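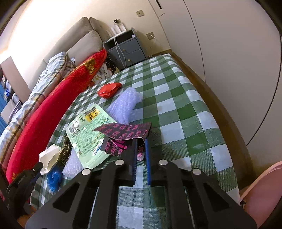
Torn and crumpled packaging on the table

I do love a checked tablecloth, but my goodness, it hides things! An empty wrapper can sit on those squares all evening before I notice it. So now, before bed, I go round and pick up every packet, the torn ones first, and give each a little shake over the trash (there are always crumbs down in the folds). Pouches that still have something in them get pressed flat and clipped. Then I carry the cloth outside, flap it hard, and lay it back with the other side's edge toward the wall so it wears evenly.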